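Two-Arm Cell at Drurnbridge: Frequently Asked Questions

By Charoen Phetsri, April

These are the questions I receive most often from people who take over the Kaewmanee cell, the one with two arms and the simulated kitchen that runs beside it. I try to answer in the order in which you will meet the problems.

What do I switch on first?

The controller cabinet, then the arms, then the simulation computer. If the computer is on before the arms, it looks for them, does not find them, and keeps the old joint values. You will see both arms in the simulation in yesterday's position. Restart only the Nateo bridge program in this case. A restart of the whole cabinet is not necessary.

How long must the arms warm up?

Run the slow warm-up program for 34 minutes. In winter the people on the early shift like to stop it sooner, and then they write to me on Friday that the left wrist is not accurate. Please let it finish.

How often do I grease the joints?

Every 60 days for the wrists. The bigger joints follow the sheet inside the cabinet door. Use the grease from the drawer with the green label and wipe away what comes out at the seal. Too much grease is also bad — it goes into the brake.

The gripper fingers do not close at the same time. Is this a fault?

Usually it is dirt on the slide. Take the air or power away first, open the fingers by hand, and clean the slide with a dry cloth. If one finger is still late, compare the finger screws. They should have the same torque on both sides, and the value is written on the card that hangs from the tool box. Maximiliano Cifuentes has the spare fingers in his cupboard. Sign the paper when you take a pair.

Why do we check a new setup in simulation before the real arms move?

It costs little time and a wrong tool offset does no damage there. We load the kitchen with the sink and the white counter, and we bring the grippers to the objects slowly. A finger that goes into the counter tells you the tool length is wrong. Look also at how the fingers sit on a thin thing such as a handle. On a big ball you can be wrong by a lot and still not notice it.
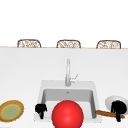 When the tool length is correct, repeat the same check from the other side and save the values under a new name. Do not write over the old file. I keep the last 2 versions and delete what is older.

Where is the tool offset stored?

In the file tools, line 93, one entry for left and one for right. After a software update from Brenditz the line can move, so search for the word "offset" if you do not find it.

The two arms stop and show a distance warning. What now?

They came too near to each other. Press hold, move the right arm back with the pendant, and acknowledge the warning. Do not make the safety distance smaller to get rid of it. If it comes back at the same point, the base position of one arm is probably entered wrong.

Whom do I call?

For the hardware, Maximiliano. For the simulation and the files, me, in the mornings.

Related items
Changing the brake battery
Cable inspection for both arms
Backup of the cabinet settings
Pendant does not start

Contact | Copyright Kaewmanee cell team, Drurnbridge | Back to top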